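How to Check, Clean and Refit Plastic Wheel Covers

Posted 9/19/21

Plastic wheel covers are cheap, light and easy to lose. Most of the ones that come through our sorting room at Irkach are still good. They have brake dust on them and the ring has slipped out of a clip or two. You can put most of them right at a kitchen table or on a garage bench with soap, water and a pair of flat-nose pliers.

The steps below are for covers that snap onto a steel wheel and are held by a wire ring. They don't apply to covers held on by the lug nuts or to center caps on alloy wheels.

What you need

A bucket of warm water with dish soap
A soft brush and an old toothbrush
Two dry cloths
Flat-nose pliers
A rubber mallet
Work gloves
A tape measure
A marker and masking tape

Step 1. Take the cover off

Park on level ground, set the parking brake and let the wheels cool. Look for the valve stem. Most covers have a notch or cutout for it. Put a flat pry tool wrapped in cloth behind the rim of the cover, a hand's width away from the valve, and twist gently. Move along a few inches and do it again. Once two or three clips have let go, the rest will come with a steady pull.

Don't lever from a spoke. The spokes on most covers are thinner than they look and a crack near the hub can't be fixed in any way that lasts at highway speed.

Mark each cover with a piece of tape on the back, LF, RF, LR or RR. If the spokes curve, some sets are made in left and right versions and the tape saves sorting them out later.

Step 2. Wash it

Soak for ten minutes. Use the soft brush on the face and the toothbrush around the clips. Rinse and stand it on edge to drain. Skip wheel acid and anything sold for bare alloy. The silver finish on plastic covers is paint, often with a thin clear coat on top, and strong cleaners turn it cloudy. We ruined a set of Unora 15-inch covers this way in January and had to sell them for painting.

Tar comes off with a little cooking oil on a rag, left for a few minutes and then washed with soap.

Step 3. Check the back

Do this on a flat surface in good light. A plain colored bench top works well, as you can see cracks and gaps against it.

Go once around the rim and look at each clip. A good clip stands straight and springs back when you push it with a thumb. A white line at the base means the plastic has been bent too far and will snap soon. One missing clip on a cover with eight or more is usually fine for city driving. Two missing side by side is not, and the cover should go in the scrap crate.

Next check the ring. It should sit in its groove the whole way around and press outward on all the clips. If it has jumped out, put on gloves and feed it back by hand starting opposite the valve bend. Use the pliers for the last few inches. Keep your face away from it, as the wire is under tension and can spring out.

The valve bend is the small U shape in the wire. It goes at the valve cutout. If it is anywhere else, the wire will press on the valve stem and can wear through the rubber.

Light rust on the ring can be rubbed off with steel wool. Replace a ring that has deep pits or a flat spot. Generic rings are sold by diameter, so measure across the widest part of the old one before ordering. Navickas rings run slightly large and may need to be squeezed in by a second person.

Step 4. Check the size

Wheel cover size is the size of the steel wheel, not the outside measurement of the cover. A 15-inch cover measures more than 15 inches across. The size is often molded on the back. If you can't find it, read the tire. In 195/65R15, the last number is the wheel size.

Step 5. Sort and store

If you handle more than one set, sort as you go. We use open-sided plastic crates so that damp covers can finish drying. One crate is for covers ready to fit, one for covers that need a ring or a touch-up, and one for scrap. Lay covers face up on the bench when you compare them, and stack them in the crate with a sheet of newspaper or an old cloth in between.
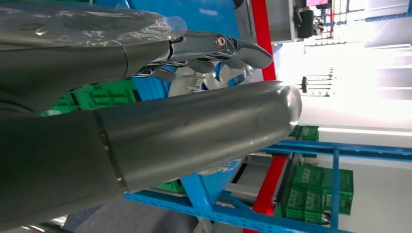
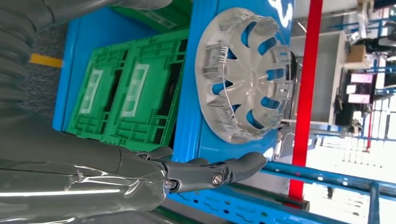

Keep rings with their covers. A ring stored loose gets stepped on or bent, and then it has to be matched all over again. If you have to take one off, tape it to the back of its own cover.

Write the size on a strip of tape and stick it on the crate. Our stock list had 1,387 covers on it at the last count, and the only way we find anything is by size first and spoke pattern second. A Fusteo part number is useful if it is molded on the back, but many covers have none.

Step 6. Put it back on

Line up the valve cutout with the valve stem. Start there and press that side in by hand. Work around both ways with the heel of your hand. Use the rubber mallet only for the last part and hit the outer rim, never the hub or the spokes.

Spin the wheel or roll the car forward a few feet and look at the cover from the side. If it wobbles, take it off and start over.

Drive a few miles and press around the rim again. Check once more at your next fuel stop. After that, a look every 1,000 miles or so is enough.

Common problems

The cover clicks while driving. Usually a clip is loose or there is grit between the cover and the wheel. Take it off, wipe the steel rim and refit.

The cover turns on the wheel. The ring is weak or too small. Replace it before it reaches the valve.

The cover won't go on at all. Check the size again, then check whether the ring has come out of its groove on one side.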